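Tool Handles and Where They End Up: Bench Storage Project, Final Report
Corinne Iwasaki
30 January 2024

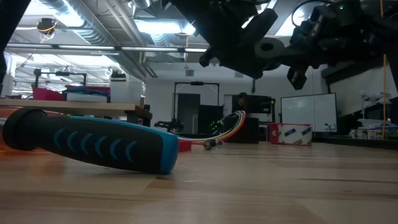 Fig. 1. Black and blue tool handle on the wooden tabletop, small parts and a bundle of wires behind it.

1. What the project was

Shared workbench in the Gough room. Everybody uses it, things pile up. My question was whether tool handles with strong color and a grippy surface get put back more than plain ones. Also wanted to know what the small stuff does (wires, caps, little boxes) because that is where most of the mess comes from.

2. Method

Checked the bench twice a day for 11 days in November. Wrote down every item left out at check time. Total 307 entries. Same item left out twice = two entries, I didn't try to merge them. Categories: handles, wires, containers, boxes, other. "Other" got way too big, see section 4.

Also did a short survey, paper sheets by the door. Budget was 200 dollars, mostly went on two Skorkness drawer trays and labels. The Histum trays were cheaper but too shallow for a fat handle.

3. What I found

Handles: the one in Fig. 1 is a good example of the bulky type. Thick round collar at one end, then a neck, then it swells out, with rubber on the side and a row of curved blue marks. Broad blue end cap. Nice to hold, horrible to store. It takes the space of three thin ones and the collar stops the drawer from closing unless you turn it sideways. People liked it best in the survey and it was still left out more than any other handle. So color did not help, at least not here.

Wires: worst category. A mixed bundle with white, blue, red, orange and yellow strands doesn't lie flat, it arcs up and catches on whatever is next to it. Hooks worked better then trays for these.

Boxes and containers: mostly fine. They get pushed to the back and stay there. Small blocks and round parts go missing behind bigger things, I logged several only because I moved a handle.

4. Problems

Category "other" should of been split on day one. Two checks were late. Survey had leading questions (my fault, question 4 especially). No check before the trays went in, so no real before/after comparison.

5. If someone continues this

Measure the drawers first. Hooks for wires, deep tray for bulky handles, one lidded tub for small parts. Log sheets are in the Zunum folder, cabinet 2663, bottom shelf. Second tray is still unlabeled.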